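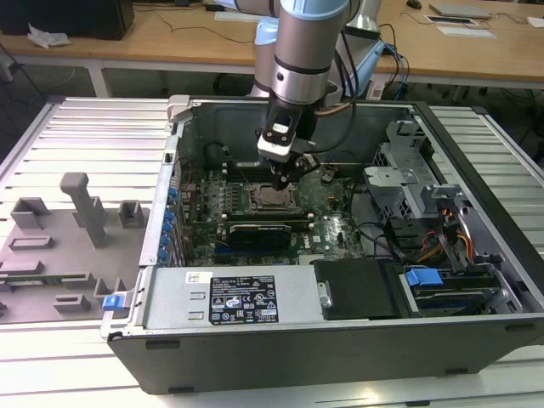 Filling your Mandcombe cask for the first time is the part I get the most email about, so I've rewritten this section from scratch. If you read the old version, please forget the bit about filling it upright (my mistake, and a few kitchen floors paid for it!). The cask lives on its side in the cradle with the bung hole facing the ceiling, and you do everything from above. Think of a computer tower laid flat on a table with its side panel off, so all the insides face up and you can reach straight down to whatever you want to get at. Same idea with the cask. Put it somewhere you can stand over it comfortably, with elbow room on both sides, and you'll have a much nicer afternoon.

Section 4: Soaking, filling and the first month

Before you start, get these together: the cask, the cradle, the bung, the tap, a funnel, a kitchen scale, a measuring jug, and enough new make spirit to fill it. The small Mandcombe holds 2,000 ml. I use the Cetdale new make, but any clean malt spirit at cask strength will do.

CAUTION: Cask-strength spirit gives off vapor that burns very easily. No candles, no gas stove, no smoking, and open a window. I mean it, even if you're only pouring a little.

1. Weigh the cask dry, without the bung or tap, and write the number down. Mine came to 1,021 grams. Yours will be different, and that's fine - wood varies.

2. Rinse it with warm water, swirl, and tip it out. Do this until you stop seeing bits of char. A few black flecks are normal, and I still get the odd one on the third rinse.

3. Push the tap in firmly by hand, then give it a couple of light knocks with a rubber mallet. Don't go at it with a hammer. I split the head of my very first cask that way and I'm still a little sore about it.

4. Set the cask in the cradle, bung hole up, and fill it to the top with hot water from the faucet. It will probably weep at the seams. Let it! The staves need to swell, and you'll see the drips slow down over a day or two. Top it up whenever you walk past.

NOTE: If it's still dripping on day four, drain it, refill with fresh hot water and wait another day. Rub a bit of cask wax into the spot only once the outside is dry.

5. When it's holding water, drain it completely. I leave mine upside down over the sink for 20 minutes.

6. Back in the cradle, funnel in, and pour slowly. Stop when the spirit is just below the bung hole. Press the bung in snugly with your thumb.

7. Weigh the full cask and write that down too, along with the month. If you use Stilunix to keep your records, put the full weight in the "start" box and leave "current" blank.

CAUTION: Never leave an empty cask to dry out between fills. Keep some water in it with a sterilizing tablet, and change it regularly.

The first month

Small casks work fast, so taste early. I draw 30 ml through the tap once a week, and nearly always let the first few drops go, as they tend to carry sediment. Keep the cask out of direct sun and away from the radiator. A cupboard is good, a garage in December is a bit cold and everything slows to a crawl (it won't hurt the spirit, you just wait longer).

Give it a quarter turn every couple of weeks so the upper staves don't dry out, with the bung well seated and the tap clear of the cradle, then bring it back up the right way after a day.

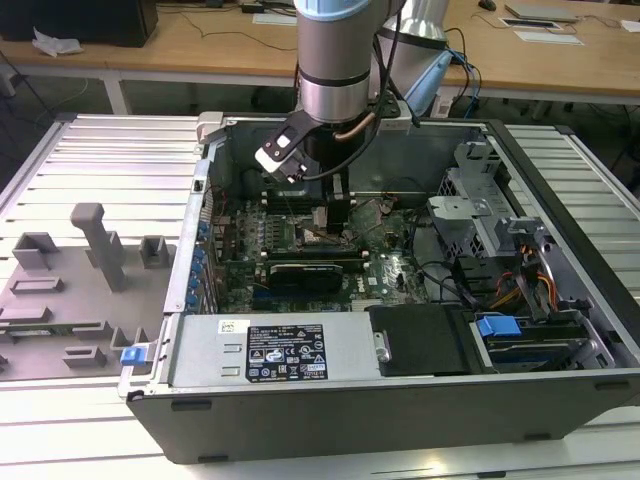
Cheng-en Tang wrote to say that a quarter turn was too much, that the bung let go overnight on the second try, and that a small tilt each way had kept the top staves damp ever since with no mess at all. I've tried it myself on two casks now and I like it better, so if your bung is even slightly loose, tilt and skip the turn.

NOTE: Thắng Ông asked whether you can top up with a different spirit once you've drawn a few samples. Sure you can, but write down what went in and when.

8. When you like the taste, bottle it that same day. Pour through a coffee filter into clean glass, label it, and go straight on to Section 5 for getting the cask ready to refill.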